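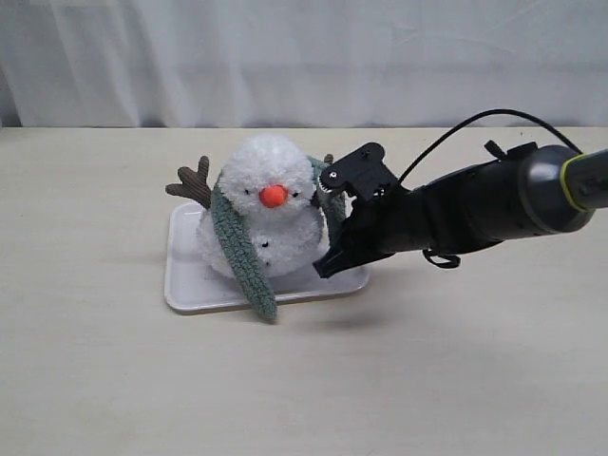

Gripper won't release after soft object grasp

hagos_a
11 Dec 2020
Since the November update our gripper closes on plush toys and ignores the open command. 2 times out of 100 so far. Power cycling clears it.

norkix_fan
Stripped gear. Pull the cover and look at the teeth.

hagos_a
Teeth are fine, I checked. It only happens on soft stuff.

S. Ozoliņš
I doubt it's mechanical – fuzz never trips the contact threshold, so the controller thinks it's still closing. Try a timeout of 200 ms. And keep fingers out until power is off.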